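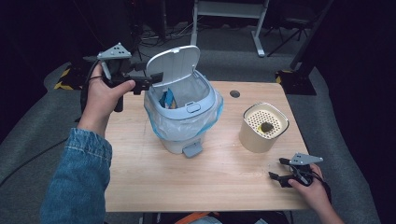 Small bins and what goes in them

Drerkent Workrooms, Pasbridge

The bins on this page all come from the two floors we rent in Pasbridge. They were photographed between January and the end of March. Click on any picture for the larger size. The captions are by Agata Caruso, with corrections from Norbert Jakab on the hinges.

Last updated March 29, 2026

Ground floor

1. Pedal bin, tea point
Three litres, white enamel outside. It sits under the shelf with the mugs and fills up by eleven in the morning, nearly all of it teabags.

2. The same bin, bag out
The inner bucket lifts out by a wire handle. The bag should go over the bucket before the bucket goes back, with the spare plastic pulled down the outside so it doesn't slide in under the first wet teabag.

3. Bag folded over the rim
A close view of the fold. Two fingers' width is enough. Any more and it shows below the lid, which bothers some people and not others.

4. Retaining ring
A few of our bins have a separate ring that drops over the bag and hides the edge. The ring on this one was lost for most of last year and was found behind the radiator by Orsolya Vida.

5. Wicker basket, front desk
Paper only. It has no liner and never had one. Pencil shavings fall through the weave, so there is a sheet of card in the bottom, cut to fit.

6. Card insert
Cut from the back of a wall calendar. Replaced in January.

7. Metal mesh bin, room 2
Bought as a pair from Prurnden. The other one has a dent and lives in the stationery cupboard, where it holds rolled paper.

8. Mesh bin from above
Taken by Asmaa Younis on a morning when the post had just been opened. Window envelopes go in this one for the time being, as the collection will not take them with the white paper.

9. Swing lid, corridor
The tallest bin on the ground floor. The lid comes to rest a little open and has done so since it was moved from the kitchen. Norbert has looked at it and says the pivot is worn on one side.

10. Pivot, left side
Worn.

11. Pivot, right side
Not worn. The two could be swapped, and the lid would then hang open the other way.

12. Desk caddy
Small plastic tub with a clip-on lid, used for thread ends and offcuts at the sewing table. Emptied into the textile sack on Thursdays.

13. Textile sack
Hung on a coat hook with a bulldog clip. The clip belongs to the front desk.

First floor

14. Flip-top bin, long table
A small one with the lid open. The lid stays up by itself if it is pushed right back, and that makes it easier to use while sorting. Close it again before you move the bin, or the hinge takes the weight.

15. Crisp packets and other wrappers
These go in the general bag. There was a box for them upstairs for a while, but the shop that collected them stopped doing so.

16. Bin with the pedal tucked under
If the pedal is caught beneath the base, the bin leans. Lift it, free the pedal, put it down again. Katalin Fülöp photographed this one before and after, and the second picture follows.

17. The same bin, standing straight
As above, with the pedal free.

18. Pedal and rod
Upside down on a towel. The rod runs up the back of the bin and pushes the lid from behind. On most of ours it unhooks with a quarter turn, and on the oldest it has to be bent slightly, so we leave that one alone.

19. Rod, cleaned
Washing-up liquid and an old toothbrush. There was no need for oil.

20. Round tub for tea leaves
For people who use loose tea. A drainer sits in the top with small holes, the leaves stay on it and the liquid goes through to the tub below. It wants emptying every day and rinsing with hot water.

21. Drainer on its own
The holes block with fine leaf, rooibos above all. Knock it out over the compost first, then rinse from the underside.

22. Tub without the drainer
Two days' worth. Please don't leave it this long.

23. Compost caddy
Lidded, with a paper bag inside. Tea leaves, fruit peel, coffee grounds and the heads of dead flowers. The paper bags go soft if they are filled with anything wet, and a folded sheet of newspaper in the bottom helps.

24. Newspaper folded for the caddy
Asmaa's method, with the corners turned in so it holds its shape. She has promised to write it out for the notice board.

25. Bin under the printer
For misprints. They can also go on the scrap pile if one side is blank - the scrap pile is on the window sill.

26. Scrap pile
Held down by a stapler.

27. Battery jar
A glass sweet jar with a screw lid, label facing the wall. Taken to the drop-off at Dudás when it is full. Tape the ends of the square ones first.

28. Square batteries, taped
Masking tape. Any tape will do.

29. Bulbs and tubes
Wrapped in the sleeves they came in and stored upright. Not strictly a bin, but people asked where they were kept.

Liners

30. Four kinds of liner, unrolled
Laid over the long table by Orsolya. From left to right: swing bin, pedal bin, small pedal bin, caddy. The caddy liner is paper and the rest are plastic.

31. Drawstring liner
The easiest to lift out and the dearest. We use them in the corridor bin only.

32. Plain liner, tied
Tie the two long corners, then the other two across them. Leave a hand's width at the top or there is nothing to tie.

33. Liner too large for the bin
The spare can be twisted at the back and tucked under itself. It works well enough, although it comes loose when the bin is knocked.

34. Liner too small
It splits at the seam. Put the roll back in the cupboard and take the next size.

35. Roll of liners in the bottom of a bin
Agata keeps the roll under the bag, so the next one is at hand when the full one comes out. Katalin keeps hers in the drawer, and they have agreed to differ.

36. Box of liners, delivery from Prurnden
Order number 2290. This was the box that turned out to hold the large size throughout, and it has since been changed for the right one.

37. Cupboard shelf
Liners on the left, cloths on the right, spare lids at the back. The lid with the blue spot fits the tea point bin.

Cleaning day

38. Bins lined up in the yard
Taken by Norbert from the back step. They are standing upside down to drain.

39. Bucket and brush
Hot water and soda crystals. The brush is kept for bins and has a knot of red wool on the handle.

40. Lids drying on the rack
The rack is from the old kitchen. Lids with a spring should be stood open so that water doesn't sit in the hinge.

41. Under the rim
Worth wiping each time, as the part covered by the bag is the part that gets missed.

42. Scratched base
From being dragged over the concrete. We have stuck felt pads to this one, and they have stayed on so far.

43. Labels
Printed on plain paper and covered with clear tape. The one for the battery jar has been done twice because the first ran.

44. Back in place, ground floor
Late afternoon, before the lights went on.

45. Back in place, first floor
The table had still to be wiped down. The cloth is over the back of the chair.

Notes on the page

The pictures may be copied for other workrooms' notice boards, and we would like to hear if you use them. Numbers 2, 20 and 32 have been the most useful as instructions and can be had as larger prints from the front desk. A set for the landing is being printed now.

Number 9 will be replaced once the pivot has been mended. If you have a spare for the older sort of swing lid, please leave it with Norbert in room 2, or post it to us care of Drerkent Workrooms, PO Box 161, Pasbridge.

Next gallery: shelves and brackets
Previous gallery: door wedges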